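Suture practice pad: stains, tearing, and how to get fake blood off?

Asked by brosville_beth, 27 Oct 2021
Viewed 396 times

Hi all! I'm in my first year of a vet assistant program and I've been trying to teach myself simple interrupted stitches at the kitchen table in the evenings. I bought one of those skin pads (the Pletik one, pale, with the fine texture on top) and a packet of assorted thread, and for a week or so I was happily sewing away on it. Then my study partner talked me into using fake blood so it would feel more like the real thing, and now I have a big pink blotch that I can't get out for anything. I've tried dish soap and a soft toothbrush. The blotch is lighter but it's still there, and I don't want to wreck the surface by scrubbing any harder.

Second thing, while I'm here: my thread keeps pulling right through the edge of the cut, and I end up with a ragged little notch where the stitch should be. Is the pad too soft, or is it me? I'm guessing it's me. Thank you so much for any help, I know these are beginner questions.

3 answers

Answer from Valentin Bailly (top contributor)

Hello and welcome! Please don't feel bad about the pink, every pad I've owned has ended up that color sooner or later. The red in most stage blood is food dye, and once it gets down into the texture it likes to stay there. Try plain rubbing alcohol on a cotton pad, and dab, don't rub. Start at the outside of the stain and come in toward the cut so you aren't spreading it. Give it a few minutes and go again. You'll probably get most of it, and what's left does no harm at all to your stitching. Let the pad dry all the way before you put it back in its box, and dust it with a little cornstarch if it feels tacky afterward.

If you want to keep using the blood (and I do think it's good practice, it teaches you to look for the edge of the cut when the edge isn't easy to see), thin it well with water and put it on with a dropper, a few drops straight along the slit. Wipe as soon as you finish. I used to pour mine from the bottle, and my wife's good tablecloth has never forgiven me.

Now the tearing. My bet is that you're going in too close to the edge. Move out a bit on both sides, and try to come out the same distance from the cut as you went in. 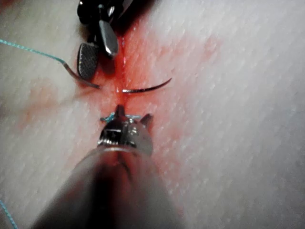
The other thing I'd look at is your wrist. A curved needle wants to travel along its own curve, so go in with the tip pointing pretty much straight down, then roll your hand and let the needle bring itself up on the far side. If you push it flat and forward, like a sewing needle through a hem, it drags on the edge and you get exactly that little notch you're talking about. When the tip shows, take hold of it a little way back from the point, or you'll blunt it, and a blunt needle tears worse than anything. Keep rolling as you draw it out. Then pull the thread through slowly, and stop pulling when the two edges just touch. Most of us tie far too tight in the beginning! I certainly did, and I had an old teacher at Marnach who would walk by and snip every one of mine without a word.

I hope that helps a little. Do come back and tell us how the alcohol worked out.

Answer from theo_k

get a darker pad, problem solved. also colored thread is way easier to see than black once theres blood on it

Answer from marigold50

I agree with Valentin on nearly all of it, but be careful with alcohol if your pad is the foam kind and not silicone. Mine went stiff in one corner. Test it on the back first. And flip the pad over if it has no mesh on that side, you can get another month out of it for free.

Comment from brosville_beth: The alcohol took out most of it, thank you both! Still a little pink down the middle but I can live with that. Going in farther from the edge helped right away. My knots are another story, I'll start a new question for those.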